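Kornero Corner Desk Review: A Good Top on a So-So Frame
Review by Ryan Birkett
Filed under: Desks and Tables

I don't trust furniture that comes with a manifesto. The Kornero corner desk comes with one, a folded sheet on top of the parts, and before you find the instructions you get to read that corners are "the forgotten square footage of modern living." My corner wasn't forgotten. It had a floor lamp in it, and the lamp was fine there.

Still, I needed a second work surface, the long wall was taken, and people kept recommending this thing. The store page for it had 3,839 reviews when I ordered, nearly all of them giving it a 5. I read a fair number. Most were written the day it arrived by people who were happy it had arrived. Hardly any said a word about using it in month four. I've now had mine since April and used it most days, for paperwork, sorting, small repairs and a lot of laptop time, so I can at least fill in that part.

I paid for it myself.

What you get

It's a desk shaped like a wedge with the point sliced off. Two straight sides go against the walls and the front is a shallow curve. There's one shelf underneath, a cable slot at the back, and legs at the corners with feet you can screw up or down. It comes in a dark finish, a gray one, and the pale one I bought. The designer's name, Hrnčiar, is on a little plate under the front edge, where you'll see it if you drop a pen.

Kornero says it fits "any 90-degree corner." I have lived in five places and I don't believe any of them had a 90-degree corner. In my current one the gap at the left wall starts out at nothing and ends up wide enough to swallow a pencil. I know because it has swallowed several. A back lip would have fixed this. My old Desterness desk had a lip and it was the cheapest desk I ever owned.

Putting it together

The instructions claim one person can do it. One person can, if that person doesn't mind holding the shelf up with a knee while feeling for a bolt hole on the far side. I did it alone on a Friday evening and would not do it alone again.

The drawings are clear enough. The bolts are bagged by step, which I liked, and the bags are numbered, which I liked more. What I didn't like is that the leg bolts and the shelf bolts are almost the same length and the drawing doesn't show them side by side. Put a leg bolt in the shelf and it'll bite, feel right, and then stop with a little left to go. I backed mine out and swapped it. Plenty of buyers will just lean on the wrench.

The wrench in the box is junk. Use your own.

After the legs are on, you're told to tighten everything "fully" and then set the desk upright. Do it the other way around. Leave the leg bolts a turn loose, stand the desk up in its corner, adjust the feet, and tighten last. When I followed the printed order, the desk rocked, and no amount of fiddling with the feet would cure it. Loosening the legs and starting over did.

Does it wobble?

Yes, a bit. Side to side it's solid, being wedged between two walls. Front to back there's a give that you notice when typing hard or erasing something. Push the front edge with your hip and the whole desk shifts, and then it has to be nudged back into the corner.

The store page says the frame was "tested through 1,000 load cycles." I asked customer service what a load cycle was. They answered quickly and politely and sent me the sentence from the store page. So I can't tell you what that figure means, and I'd ignore it.

In fairness, the give hasn't grown. I expected the legs to work themselves loose over the summer and they didn't. I checked the bolts twice and only one took any turning at all. Light stuff stays put while you type. Tall narrow things, like a carton stood on end or a vase with a small base, are what I'd keep away from the front edge, where the movement is worst.

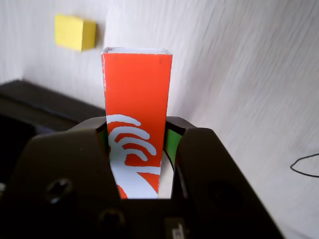
The shelf

The shelf is the part I'd send back if I could send back only a part. It sits too low to reach from a chair and too high to ignore with your shins. The opening is generous at the front and narrows to very little at the rear, and whatever goes in there migrates toward the narrow end and stays.

Kornero's pictures show a row of books on it. I tried a row of books. They fit, but the back ones have to go in at an angle, and to get at one you have to kneel. What works is a single flat box that you can slide out whole. I have one in there now with spare cables in it and I open it maybe once a month.

It also rules out a file cabinet or a trash can under the desk, at least a trash can of any useful height. You can leave the shelf off, since the holes come with plugs, but the frame is clearly counting on it. I tried the desk without it for a weekend and the wobble went from a bit to a lot. The manual doesn't mention this.

The top

Okay, the top. I wanted to dislike it. The pale finish looks washed out online and I'd only picked it because the corner is dark. In the room it's better than that. The grain is fine and gray with a faint reddish line in places, and it runs across the surface in a way that doesn't shout that a machine repeated it. I looked for the repeat. I assume there is one.

It has some shine. With a window to one side you'll get a bright patch, and for screen work that can be annoying in the late afternoon. I ended up turning my chair. Anyone who's fussy about glare should look at the gray, which a neighbor has and which seems duller, though I've only seen it under her kitchen light.

Cleaning it is easy. Coffee came up with a damp cloth after a full day. Ballpoint needed a little dish soap. Glue from a price sticker took some rubbing and left nothing behind. I have not put a hot pan on it and don't plan to, because it's a desk.

One real advantage of a pale, quiet surface is finding things on it. On the old dark desk I lost screws and washers all the time. On this one a small part shows up right away, and I've mostly stopped using a tray.
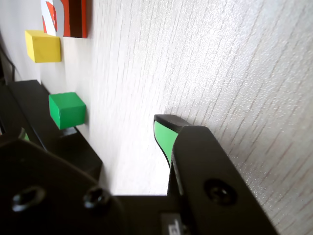 Yellow block, green cube and the pale grain in angled light.

Edges are where I'd worry long term. The front curve has a strip along it, and the strip is neat on mine, with no gap I can catch a fingernail in. The back edges are less careful. They face the wall, so fine, but if you ever want to use the desk away from a corner you'll be looking at them. At this price I think they could have finished all the sides.

Roy Parsons disagrees

Roy Parsons writes most of the table reviews here, and he used the desk for a week while I was away. He thinks I'm being hard on it. His view is that the wobble is normal for the weight of the legs, that the shelf is a decent footrest, and that anybody who types hard enough to shake a desk should look at their typing. He also liked the cable slot, which I had forgotten to have an opinion about. It's fine. A chunky plug won't pass through, so feed the cable from the other end.

Where we agree is the price. He'd pay three quarters of what they ask. I'd pay a little less than he would.

Compared with the Zilis

The one people cross-shop is the Zilis corner table. I had one on loan for a short while, so treat this as a first impression. The Zilis is heavier, has no shelf, and stands flat with no coaxing. It also has a square back corner with no cable slot, so your wires come over the side, and the top scratched under a ceramic mug the first morning. I wasn't dragging the mug.

If you need a steady table for a sewing machine or a printer that throws itself around, I'd go Zilis and put a mat on it. For a laptop and papers, Kornero. For writing by hand, neither of them made me happy, and a plain rectangular desk pushed against a wall would do a better job for less money. I know that isn't what you want to hear when all you have left is a corner.

Returns and warranty

The warranty is 2 years and covers the frame "in normal residential use." The top is covered for defects but not for wear, and it's up to them which is which. Returns have to go back in the original carton, and the carton is large, and mine had a crushed corner before I ever touched it. Keep it anyway until you're sure.

Replacement feet can be ordered. Replacement edge strip can't, or couldn't when I asked.

Verdict

Good top, easy to clean, nicer in person than online. Frame is only okay. Shelf is a nuisance you can't leave off. The claims on the store page are either vague or about somebody else's walls.

Buy it on sale if your corner is close to square and your work is light. Measure the corner at the floor and again at desk height before ordering, since mine was different at each. I'm keeping it, mainly for the surface, and the lamp has moved to the hall.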